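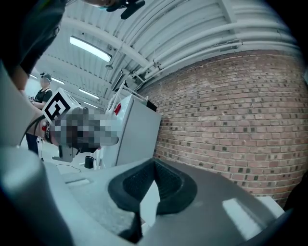

The ceiling at the unit, white corrugated panels on curved beams.

Callum Crabtree
8/27/22

Second Saturday sorting out the room at Holroyd. Going to put it all in one thread so Wayne Pearce and Stuart can find it.

Ceiling first. It's staying as it is. We had a quote of £455 to paint it and the panels are already white, so no.

It does echo. Stuart Entwistle wants felt up between the beams. I'd sooner try a rug first, Denach have one for £55.

Next, the desk end. The desk stays against the brick. Moving it to the window has come up twice now and the sockets are on the wrong side.

Lamp needs standing back up. Flowers can stay where they are, they're artificial so they don't need watering over the bank holiday. 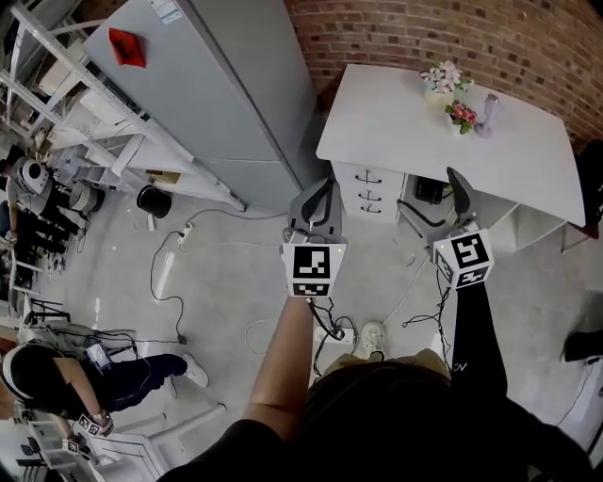 Desk, tall cabinet and the shelving, with the leads still across the floor.

The leads are the main job. There's a long black one running between two power strips and I want it along the wall by the end of September. I've ordered 5 metres of floor cover from Numex in the meantime.

Red decoration on the cabinet is staying up. Ryan Ashworth asked, so that's the answer.

Black bucket by the cabinet needs a proper home. Under the sink would do.

Shelves on that side are full. If you've got a cardboard box on there, put your name on it. Anything without a name gets moved on the 30th of September.

Other end of the room is in better shape.

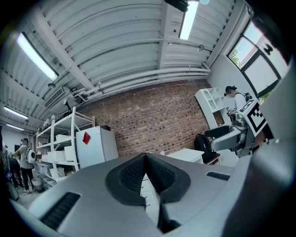 Fridge, shelving and bookcase along the back wall.

Small fridge works. Please don't put things on top of it, the door catches.

The bookcase by the window is for books and manuals. The arched cubbies are a daft size for folders, so folders go on the metal shelves in the white boxes.

Pipes along the top of the back wall: leave them alone. No hanging coats, no hooks.

White basket on the floor is for odds and ends until I get labels.

Ryan Fairclough has the spare key next week. I'm back Thursday.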